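Niloufar Bahrami
@niloufar_bahrami

Moved into the new apartment in Plirkdale in September and I've been slowly working out where everything in the kitchen goes. Putting the notes in one thread so my sister stops asking me for updates by text. 1/12

The kitchen has one long counter and one short one. The short one is next to the stove and holds the kettle, the salt and the oil. The long one is where things pile up. Mail, keys, shopping, a drill for most of last month. 2/12

First rule was no mail on the counter. There's a hook and a folder by the front door now. Took me two evenings to go through the backlog. I had 73 dollars in uncashed refund checks in there, so that paid for the folder. 3/12

Second thing was the fruit. In the old place it lived in a glass bowl that was too deep. The bottom layer was always bruised and I'd find a soft lemon once a month. I gave the bowl to Davoud Yazdani downstairs, who uses it for popcorn. 4/12

Looked at wire baskets at Mousavi on the corner. They leave marks on pears. Looked at a two-tier stand too, but it would have hit the cabinet door. Ended up with a wicker one from the back shelf, 35 dollars. It's wide, so most things can sit in a single layer. 5/12
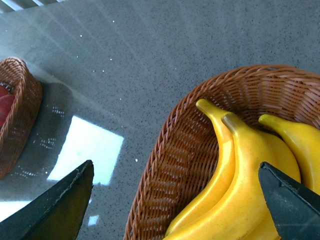 Wicker basket on the long counter, banana side.

Bananas get their own side. They make the apples go soft faster if they're touching, or at least that's been my experience. When there's citrus it goes on the opposite side. Onions don't go in at all, they have a drawer. 6/12

On the counter itself, a few people asked. It came with the apartment. Gray with fine speckles, a bit of a shine when the sun is on it. I don't know what the material is and the landlord doesn't either. The speckles hide crumbs very well, so I wipe it whether it looks like it needs it or not. 7/12

What I use on it: warm water, one drop of dish soap, then a dry cloth. I tried a spray called Proltalard that the previous tenant left under the sink. It left streaks that I had to buff out twice. Went back to soap. 8/12

Cleaning the basket, for those with wicker: empty it, turn it upside down over the sink and tap the bottom. Then go over the weave with a dry paintbrush, the cheap kind. The braided rim collects dust more than the rest does. I don't soak it. My mother soaked one years ago and it dried crooked. 9/12

Houshang Ghaffari asked if I line it. I did for a week, with a dish towel. The towel bunched up every time someone took an apple and crumbs got under it. No liner now. If I buy peaches I'll put them on a plate. 10/12

Still to do: the shelf above the sink, which is nearly full of jars I haven't opened since the move. Also the corner behind the toaster. I got a quote of 586 dollars for a pull-out pantry unit from Skekau and I'm not paying that. Going to try two plain bins on the bottom shelf first and see if I can stand it. 11/12

Last one for tonight. If you're doing your own counter, take everything off and leave it off for a day, then put back what you reached for. I put back the cutting board, the knife block, the fruit and the radio. The blender went in a cabinet and I've missed it once. Will post the jar shelf when it's done. 12/12

Adding this because Zdislava Murín asked in the replies: the basket sits far enough from the stove that it doesn't get greasy. I had it closer the first few days and could feel a film on the rim. Moved it down toward the far end and it's been fine there.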